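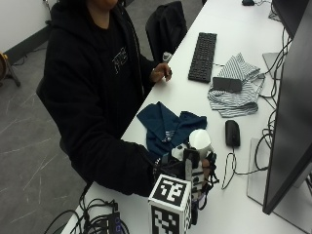 At the desk, left hand round a small grey cylinder, sensor rig on the right.

How to put together a two-hour warm-up set

Updated 27 October 2021

A warm-up slot is usually the first thing a new DJ gets offered, and it needs more preparation than a peak-time hour. The room is empty when you start and should be fairly full when you hand over. These steps are the ones we use for the opening slot at Kodance, our monthly house night at the Yurt in Zisdale. They will work for most small rooms.

What you need

A laptop with your music library on it
Two USB sticks, both formatted and tested
Closed-back headphones
The name of the DJ who plays after you, and one or two of their recent mixes

Step 1: Find out the running order

Ask the promoter what time the doors open, what time you hand over and who is next. Listen to the next DJ's mixes and note the tempo they tend to start at. If they open at 124, you want to finish at 122 or 123.

Step 2: Make a long list

Go through your library and drag anything suitable into a new playlist. Don't be strict yet. For our August party the long list came to 469 tracks, far too many, but it took one evening and turned up records we had forgotten we owned.

Leave out the big tunes. If the headliner is likely to play it, it isn't yours to play at half past nine.

Step 3: Cut it down

Sort the list by tempo and split it into three folders: slow, middle and close to handover. Aim for 24 tracks you definitely want to play, then keep the same number again as spares. At five minutes a track, 24 will fill the two hours.

Check the file quality while you are doing this. A poor rip sounds passable on laptop speakers and thin on a club system.

Step 4: Set your cue points

Put one cue on the first beat and another where you would start mixing out. Anything more is optional. Check the beat grid by ear on older disco and early house -- live drummers drift, and the software often guesses wrong.

Step 5: Practise the joins

Don't rehearse the whole set in order. Pick pairs of tracks that might follow each other and practise those. We use a basic Harkard two-channel mixer at home with the effects switched off.

Record the session and listen to it the next day while doing something else. Note any join that makes you look up.

Step 6: Export and test

Export the playlists to both sticks, eject them properly and try each one in a player if you can get to one. Label them. Pack a cable for your phone too, in case both fail.

On the night

Get there almost an hour early and say hello to the sound engineer. Keep the level on the mixer well out of the red; the next DJ needs somewhere to go. For the first 14 or 15 minutes you may be playing to the bar staff, so use the long, slow records there.

Stay behind the decks until the next DJ has their first track cued, then let yours play out.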